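Last updated: February

Our building switched to a new water billing company, and my first bill from them was $638. I live alone in a one-bedroom. A few posts on how I got it fixed, in case you rent in Mutcombe too.

The old bill was included in the rent. Now a company called Evar reads the meters and splits the total by unit. Mine was the highest of the 6 units on my floor.

First thing I did was turn off every tap and go look at the meter. It didn't move for two hours. So no leak on my side.

Then I called. On hold for 40 minutes, then I was told to send it in writing. I wrote it up at the table that night: dates, meter number, both readings.

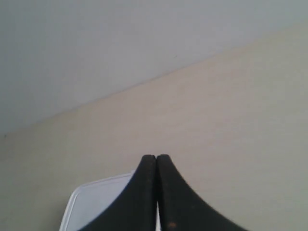
The table, with the white tray.

Efren Rivera at the tenants' office on Antoniuk Street read it over and told me to ask for the read sheet, the page with every unit's numbers. You're allowed to request it under our lease. Check yours.

The sheet took four days to come. Unit 2 and unit 4 had been entered under the wrong names, and part of unit 4's usage was on my account.

I sent it back with the lines marked. Francine Sutherland in billing called me the next morning and took the charge off. The corrected bill is due at the end of the month.

If yours looks high, don't pay it first and argue later. Refunds can take up to 6 weeks. Ask for the read sheet and keep a copy of whatever you send.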